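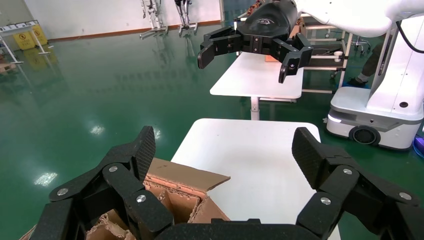
4.2 The open day as a source of evidence

Most of what is claimed for two-armed packing robots reaches plant managers through demonstrations, and we wanted to know how much such a demonstration can carry. In June we attended the open day at the Clitasstead hall, where the Brandov packing station was shown to up to 68 visitors in small groups. The handout promised "flexible handling of soft and tangled parts" and gave a rate of 390 harnesses per shift. It did not say how long a shift was, how many people stood by, or what became of the harnesses that were dropped.

The task looks modest. Coils of colored wire are to be placed one at a time in the cells of a divided cardboard box. Wire is a fair choice of material, as it springs, snags and never lies the same way twice, and we give the organizers credit for not bringing wooden blocks. The layout still does the robot several favors. The box sits on a white table within easy reach of both arms, and the stock of harnesses is piled beside it at a convenient height.
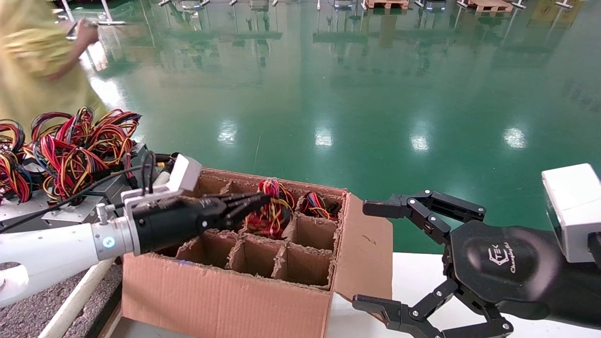

Figure 3. Packing station during the open day. Wire bundles in the back row of the divided box; harness stock at left.

We asked three questions of the hosts. The first was whether the box always stood in the same spot. We were told that it could be moved "within reason", but a request to turn it a quarter was politely declined. The second was who decided that a cell had been filled properly. The answer was that the software did, although no one could show us the rule. A coil that stands well above the dividers may count as packed in the hall and still be rejected by a customer who has to close the lid. The third was how the handout rate had been reached. It came from an earlier trial with a part called the Kan harness, which is shorter and stiffer than what we were shown.

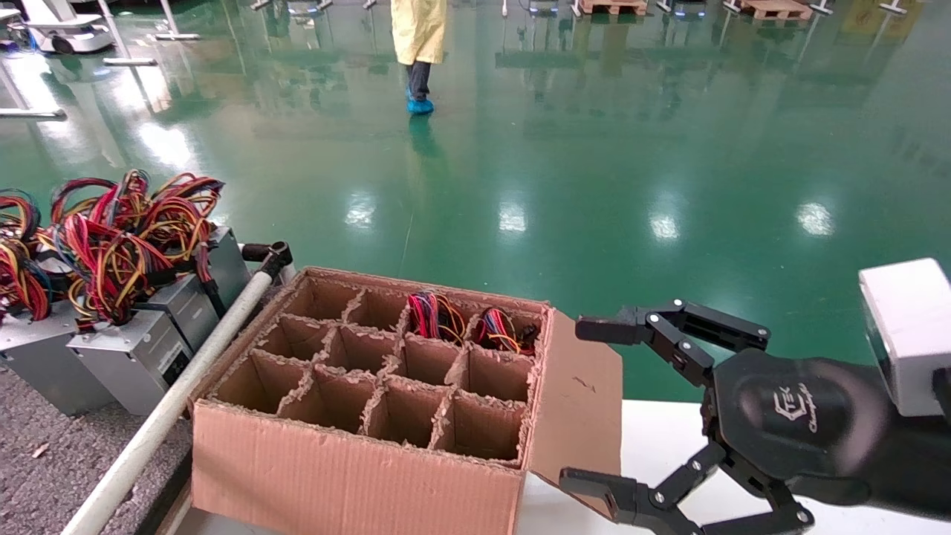 None of this means the station is poor. The hands are well made, and placing a springy coil between rough cardboard walls is harder than it looks from behind a rope. Our complaint is with the step from a box in a hall to a rate on a sheet. The only longer record we were offered, the Jonier log, lists 429 successful placements – with no column for attempts. A success count without attempts gives no success rate, and we have left it out of Table 2 for that reason.

We asked in writing for a run of 1000 consecutive placements with failures marked and every human touch noted. The reply, dated Sep 3, 2018, said the request had been passed on. Until such a run is available, we treat the open day as showing that the task can be attempted with this equipment, and we give it no weight in the cost estimates of Section 5.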